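Household chore robots
From the Vilcombe Open Reference, section Machines and Work
Last edited 28th July

A household chore robot is a machine meant to do the ordinary physical work of a home or small workplace: clearing a table, folding clothes, loading a dishwasher, putting things back on shelves. The term is usually kept apart from single-purpose appliances such as robot vacuums and lawn mowers, which avoid objects and seldom pick them up. Machines of the wider kind have been announced many times. Few have been shown working for long in a place their makers did not arrange beforehand.

Background

Factory arms have welded and stacked for decades, but they do so with parts that arrive in the same spot and the same position each time. A home offers no such help. Early attempts relied on fixed rules for each object, and a cup turned on its side could be enough to stop the work. Later systems learn from recordings of people doing the task, often made with a gripper held in the hand, so that the machine gets examples of the grasp itself. The approach has made demonstrations smoother. Whether it has made the machines useful is disputed.

The tidying problem

Clearing a table is often treated as an entry-level chore, and it makes a fair test because it mixes several skills. A thin booklet lying flat on a hard top gives two fingers very little to get under. A folder can open or bend when lifted by one corner. A cardboard model will crush under a grip that suits a small solid block. The machine must also know what "tidy" means to the people who use the room, and that is rarely written down. A sheet of paper may be trash or the only copy of someone's notes.

The Toft trial

The most quoted figures come from a trial at Toft, a shared study building, where a two-finger arm supplied by Plendon was set to clear reading tables. Of 893 attempted pickups, 86 percent ended with the object in the correct bin or tray. Plendon presented the result as evidence that the work was "close to solved."

Roscoe Obi, who reviewed the trial the following March, disagreed. He noted that objects were chosen from a list agreed with the supplier, and that staff were allowed to reset the arm between attempts. A table was counted as cleared even when a person had taken the last item off it. "At that rate you still have to check every table," he wrote, "and checking is most of the job." He also pointed out that no running time was given, so the arm could not be compared with a person doing the same round.

Selorm Amegashie, who worked on the trial for Plendon, replied that the arm had been judged against a standard no new tool meets. She accepted the point about resets - the supplier had left them out of its summary - and said a second trial would log them. It has not been published.

Shop-floor use

Results are better where the surroundings can be controlled. At the Rornirthorpe packing hall, 5 arms move boxed goods from belts to pallets. Mixed returns are still sorted by hand.

See also: Grasping; Service robots; Learning from demonstration
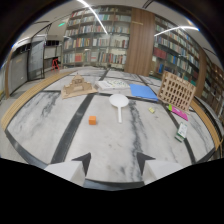

Reading time: 3 min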